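# Preservatives, pH and the Elbridge hand cream: an interview with Dean Bunting

Dean Bunting has formulated leave-on skin products at Gindham for 14 years. Most of his current work concerns barrier creams for people who wash their hands many times per shift: kitchen staff, nurses, dental assistants. The Elbridge cream, a urea and glycerin emulsion, went back to the bench last May after two pilot batches separated during heat storage. We spoke about what changed in the formula and what the label can and can't claim.

The first question was why a hand cream with a short ingredient list took so long to fix. Bunting put it down to urea. "Urea breaks down slowly in water and gives off ammonia, and the pH creeps up," he said. "You start at 5.5 and after a few months in a warm cabinet you're near 8. The preservative we had was an organic acid. It works below 5.5 and does very little at 7."

The separation was a related problem. The original thickener was sensitive to salts, and the rising pH, together with the lactate in the formula, thinned it out. Gindham first tried raising the thickener level. That made the cream stringy and it pilled on the skin when a second coat went on. The present version uses a lactic acid and sodium lactate buffer at a higher level, a different gum, and a nonionic emulsifier.
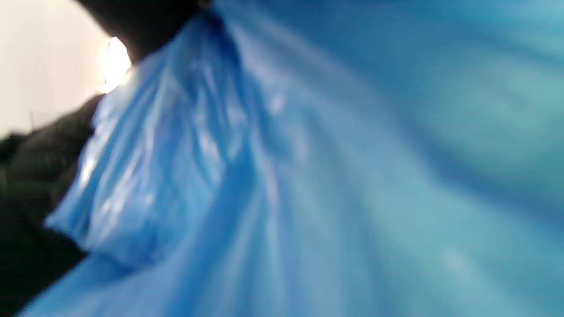
Lambert, reading the draft of this piece, objected that a stronger buffer only postpones the drift, and asked for the storage figures to be printed beside the claim. Bunting agreed to the first point. The buffer has a fixed capacity, and once it is used up the pH will move again. His storage data cover 312 days at room temperature, over which the pH stayed between 5.1 and 5.4. He would not give a figure beyond that.

"I'm not going to extrapolate from an accelerated test," he said. "At 40 degrees Celsius, urea breaks down by the same route but much faster, and the relation to shelf time isn't as tidy as people want. We put a date on the tube that we have real data for."

On preservation, the cream now carries a blend of phenoxyethanol and a glycol. Each batch of the revised formula went through a challenge test with bacteria, yeast and mold, and the counts were read at set intervals. Bunting regards mold as the harder case in creams of this type. Bacteria tend to fall quickly. Mold can hold on at the surface of a jar, in the condensation under the lid, where the preservative is diluted. For that reason Elbridge is sold only in tubes, in an 80 ml size.

I asked about scent. The cream has none. Brirero, the lighter lotion from the same line, has a low level of fragrance and sells better, but Bunting did not want fragrance in a product meant for cracked skin. "Broken skin lets more through," he said. "Urea on its own will sting in an open crack. Adding a known sensitizer to that is poor practice."
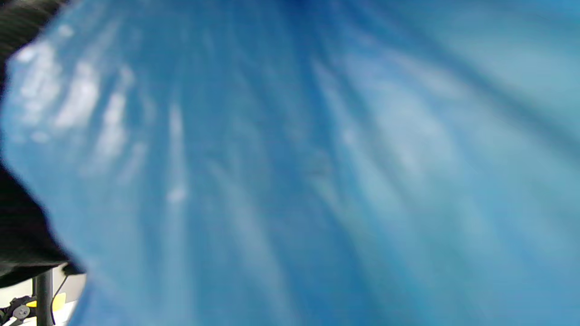
Greasiness was the complaint that came up most in the user trial, and it decided the oil phase. The first version contained petrolatum at a level that left a film on everything the wearer touched. Bunting asks the panel to handle thin plastic after application, and he is particular about the material: it should be translucent, so that a greasy smear can be looked for against the light. Ordinary paper soaks the oil up and tells him little. The petrolatum was cut by half and the difference made up with a light ester and 2 percent dimethicone. Water loss through the skin, measured on the forearm, rose slightly with the change. He considers that an acceptable cost if people will put the cream on more often.

As to use, his advice is plain. Apply after washing, while the hands are still slightly damp, and work it in around the nails. Wait a few minutes before putting on gloves, as oils can weaken latex. People with open cracks should cover those first or pick a cream without urea until they close.

He was cautious about the word "repair," which appears on many tubes in this category. Elbridge says "for dry, rough hands." Urea at 10 percent holds water in the outer layer and softens thickened skin, and glycerin does part of the same job. "That's what we measured, so that's what's printed," Bunting said. The next round of work is on the cap, which leaks when the tube is stored on its side.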